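The last launderette in Kurnness

When the launderette on Vrabec Street shut its doors, the notice taped to the inside of the glass was four lines long. It thanked customers, gave a number for anyone who had left a service wash behind, and said the machines would be going to auction. By the end of the week the window had been whitewashed over.

That left one. Kurnness had 54 self-service laundries at the height of the trade, going by the old trade directories in the town library, and most of them were within a few minutes' walk of the docks. They served lodging houses, ships' crews and the rows of flats that were built without room for a washing machine. The survivor is at the bottom of Rurkard Road, between a key cutter and a shop that sells school shoes. It opens at seven and takes its last wash at half past eight in the evening.

Davoud Parsa has run it since his uncle retired. He had been a fitter at the bus depot and thought he would give it two years. The hours were similar and he already knew how to change a bearing, so he stayed.

"People think it's a business where you sit down," he says. "You don't sit down much. You're under a machine or you're on the phone about a machine."

The sums are simple to set out and hard to make work. There are three main costs: gas for the dryers, water and rent. Gas is the one that moves. Parsa keeps his bills in a ring binder and can turn to any month going back to his first. Last June, when the dryers were hardly used, the gas came to £244. The bill for the coldest month of this winter was £1541, and he put the price of a dry up by 20p a fortnight later. A few regulars complained. One of them started taking her sheets home wet and hanging them over the banister, then came back to the dryers after the first hard frost.

Water is steadier. The older machines used a great deal of it, and replacing them was the biggest decision he has had to make. He bought two reconditioned washers from a dealer in Gasivport for £3656 the pair, delivered but not fitted. He fitted them himself over a bank holiday. They spin faster than the ones they replaced, so clothes go into the dryer with less water in them and the dryers run for a shorter time. He reckons they will have paid for themselves by next year if nothing breaks.

Who uses a launderette now is a question with several answers, depending on the hour. Before nine it is people on their way home from night shifts. The middle of the day belongs to service washes, which are dropped off in bags and collected folded, and which bring in more than half of the takings. In the evenings there are students, and tenants from the houses on the hill where the landlord has been slow to mend the machine. Saturdays are for duvets. A king-size duvet will not fit in a domestic drum, and Parsa has a 16-kilo washer by the window that is booked from opening until mid-afternoon.

He has also taken on contract work, which his uncle never did. There are towels from two hairdressers, tablecloths from a banqueting room, and bibs from the junior football club. The football bibs come in on a Sunday night and have to be out by Tuesday. The hairdressers' towels are the awkward ones, as bleach and dye get into the cotton and will mark anything that goes in with them, so they are washed on their own and always in the same machine.
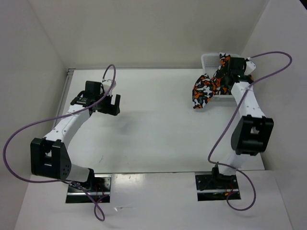
Sorting takes up more of the day than the washing. Each service wash is tipped out, checked for pens and tissues, and split by colour and weight before it goes near a drum. Parsa reads labels if there are labels, and if there are none he goes by feel. Anything new and brightly printed is washed cold the first time. He has paid out for ruined clothes twice, both times in his first year, and both times it was wool.

Folding he learned from his aunt, who did it standing up with the radio on and could get through a family's week of washing in the time it took to hear the news and the weather. He is slower. Fitted sheets still take him two goes.

The trade has been here before, in a way. When home machines became cheap, everyone expected launderettes to go at once, and instead they went a few at a time over decades — usually when a lease came up or an owner reached an age to stop. The Vrabec Street closure was a lease. Parsa's own has six years left to run. The landlord has asked whether he would consider giving up the back room, where the boiler is, and he has said no.

Since the other place shut he has been busier. Some of its customers now come across town on the bus with their bags, and he has put a second bench in and moved the powder machine to make room for it. He would like to open at six for the night shift, but that would mean taking somebody on, and he has not yet worked out whether the extra hour would cover the wage. He plans to try it for a month in the spring and look at the binder afterwards.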